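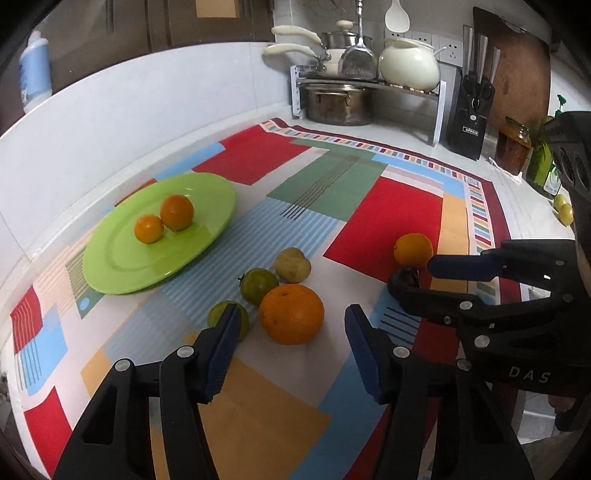 Reading time: 2 minutes

Thread: Pladoletti hand-held gripper pair - evaluation before purchase
Section: Equipment under review

gpfeiffer
Our teaching kitchen at Udholm has had a pair of these grippers on trial since May. I am posting our findings ahead of the purchase decision and would welcome comments from other sites. The task set was the sorting of fruit and vegetables on a patterned cloth, with a plate as the target. We recorded 49 attempts, of which 28 were accepted under our own rules. The ribbed blue pads are the best part of the kit. The written guide is the weakest.
Gudrun Pfeiffer, Udholm

thorlacius_lab
Thank you for the report. May I ask how "accepted" was defined? A rate of 28 in 49 would not pass our internal threshold, and I should be reluctant to recommend the product on that basis.

gpfeiffer
An attempt was accepted if the item was picked up once, set down on the plate and not touched again. Anything regrasped was rejected, including where the item ended up in the correct place.

thorlacius_lab
That is stricter than I had assumed. I withdraw the word "reluctant" but not the concern.

s_toft
I must disagree with the previous poster on the threshold. The figure says as much about the operators as about the tool. At Grillow we required each new operator to complete 25 practice grasps before any recording began, and the rejected attempts fell sharply. Large oranges need the jaws opened very wide, and beginners tend to close too early. Potatoes with an uneven surface are a separate matter - the pads hold them, but they turn.
Steinar Toft

kitchen_trials
Does the supplier offer replacement pads separately? The quotation we received lists them only in packs of 5, with no price for a single pair.

gpfeiffer
We were quoted on the same terms and have asked for this to be changed. No reply has been received.

s_toft
Packs of 5 are reasonable for a site with daily use. I would not hold up the order over it.

thorlacius_lab
For a small site it is a real cost, and I would ask that it be entered in the review as such. I would also ask that the practice grasps be repeated at Udholm before the figures are circulated further.

gpfeiffer
Both points are noted. The practice grasps will be added to our procedure and the second set of results posted in this thread.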